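Mirnurau Two-Arm Conveyor Cell – Demonstration Page

Product group: Bench cells
Part number: 419
Availability: built to order, shown by appointment at the Jundley workshop

The Mirnurau cell is a bench-height work station with two small robot arms, a short belt conveyor and a table top that can be marked out to suit the job. It is sold to training departments, to small assembly shops and to labs that need a repeatable pick task without giving up floor space. Controllers, cabling and the safety circuit are supplied with the cell. Grippers are quoted separately.

What the demonstration covers

Visitors at the December open day saw the cell as it is used in the workshop. The same program is offered to customers who book a visit. A session runs for 3 hours and is split into setup, teaching and free running. Setup takes up most of the morning. Teaching begins once the belt height and the table origin have been checked.

The table is marked in squares with painter's tape. The grid gives the operator a way to name a position out loud and lets a taught point be checked by eye before any offset is entered. Tape is replaced when the lines become too worn to use as a reference. Printed mats are available, but most sites stay with tape because the spacing can be changed in a few minutes.

The wrist camera is used for close approach. It is mounted so that the gripper fingers stay in view at the lower edge, with the belt ahead of them. Operators use this view to judge clearance to the conveyor edge strip before a move is released at working speed.
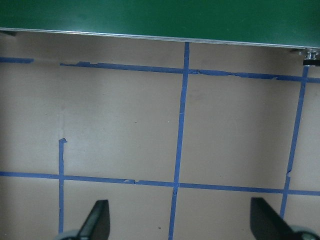 Ataberk Duman wrote in after the open day to say that he would not trust tape for anything tighter than a few millimeters. On his own line the squares had crept after a month of wiping down, and two operators had re-taught the same point to different places. He asked that the manual state plainly which reference is the master.

The point is fair, and the manual has been changed. The master reference is the set of dowel holes under each base plate. Tape is a working aid only. Points taught against a tape line must be confirmed against the dowels before they are saved to the shared program.

Conveyor and transfer

The belt unit is made by Yazıcı and is fitted without changes. Belt length is 303 mm longer than on the first Jemon cell, which leaves room for a part to settle before pickup. Speed is set from the controller. A manual override is fitted at the drive end.

Parts can be delivered by belt or placed by hand. For the demonstration the transfer runs from the belt to a bin, and the program is kept short so that visitors can follow each step on the pendant.
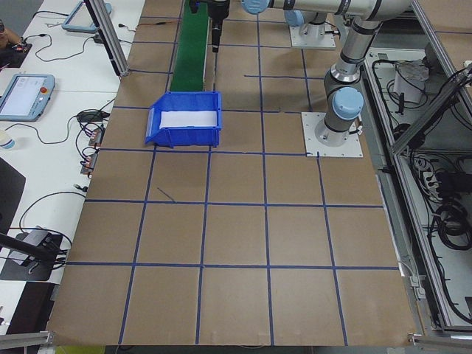 Bin position is the setting that new users get wrong most often. The pick program expects the bin to be square to the belt, and a small turn of the bin shifts the drop point enough to catch a side wall. In the demonstration layout the blue open-fronted bin stands just in front of the belt, with a flat white sheet inside covering most of its floor. Sheets of this kind are a consumable and can be cut from any stiff stock. The teach pendants are kept on the desk that runs alongside the table – an operator can reach them without leaning over the work area. Sites with a narrower aisle may order wall brackets.

Supplied with the cell

Two arms with base plates
Belt conveyor with side rails
Aluminum frame
Teach pendants with emergency stop
Cable set and power supplies
Setup manual, current revision

Booking a visit

Visits start at 9:30 a.m. and are limited to three people per session. Customers may bring their own parts, provided that a drawing is sent ahead so the finger spacing can be set. Closed shoes are required. Write to the Jundley workshop with the part number above and a short note on the task to be shown.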